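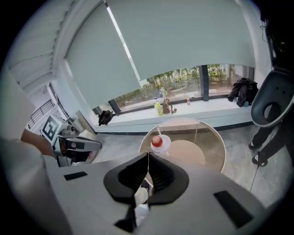

How do you clean a glass-topped side table without leaving smears?

Use two cloths, a damp one for the dirt and a dry one for the finish, and use far less liquid than you think you need. Most smears are left by surplus cleaner that has dried where it sat.

I have been looking after the round side table by the window since we moved to the Pirstead building in November, and I have changed my method enough times that it seems worth writing down. The table is a Kumico, 52 cm across, with a clear glass top, a thin rim round the edge and a round beige base underneath. It usually has a white plate on it, and the plate usually has an apple on it.

Clear glass over a pale base is harder to keep than it looks in the shop. A wooden top has one surface to clean. With clear glass there are two, and the base under it makes a third, visible all day from standing height. If the base is dusty, the top looks dusty however many times it has been wiped. I spent a fortnight polishing the upper side before I worked this out with a torch.

The window makes matters worse. Daylight comes in low across the ledge and picks out every mark on the glass, so a table that passes at eight in the evening can fail badly at nine in the morning. I now do the job with the roller blind partly down. With it fully up there is too much reflection of the trees to see what I am doing, and cleaner dries too quickly in direct sun.

The order of work:

Take the plate off and put it on the window ledge. Don't slide it. The foot of a plate picks up grit and drags it, and the scratches are permanent.

Dust the base first with a dry brush, then the underside of the glass, then the top. Dust falls, but the underside needs an arm bent beneath it and a sleeve will mark the rim, so the top has to come last.

Wipe the rim separately. Liquid collects where the rim meets the glass and creeps back out ten minutes later as a grey line. A dry corner of cloth run once round the join deals with it.

Spray the cloth and never the table. Two short presses is enough for the whole top.

Finish with the dry cloth in straight lines, one direction on the top and the other direction underneath. If a streak remains, its direction tells you which side it is on. This has saved me more time than any product.

On products, I started with Saludo glass spray at full strength and got a faint bloom every time. Cut with water to 50 per cent it leaves less behind and cleans the same. The bottle holds 834 ml, an odd size, and at this rate I expect it to last well past the spring. Plain warm water does nearly as well if the marks are only dust. It does not shift fingerprints.

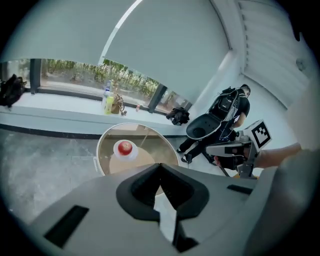
One apple, one plate, glass top.

The plate is from the Cirnau range and I chose it for being plain white. Patterned plates on clear glass look busy to me, as you see the pattern, the rim and the base at once. A plain one gives the eye a single thing to look at. It also shows up a sticky ring or a fruit stalk straight away, so it gets washed.

I tried a bowl for a while. A bowl invites more fruit, the fruit at the bottom is forgotten, and the table gets top-heavy in appearance if not in fact. One apple at a time on a plate gets eaten. The last one I weighed was 133 g, a decent size for a mid-morning apple, and it sat quite steadily without rolling. Very round ones need turning until they find a flat place.

Red apples do better than green ones in this spot, purely on looks. The trees and shrubs outside supply plenty of green already.

A few smaller notes. Felt pads under the plate are not worth the trouble, as they hold grit and then you have the scratching problem again. A cloth mat hides the glass, and then there is little reason for having glass. The floor round the table is grey speckled stone, and it hides crumbs so thoroughly that I sweep it on schedule and don't wait for it to look dirty. The window ledge is the opposite. It is long and white, it collects bags, and every bag leaves a scuff. I use the damp cloth from the table on it afterwards, before rinsing, and work from left to right.

Total time for the table is six minutes, or nine with the ledge. I do the base every second week and the top whenever the morning light makes me.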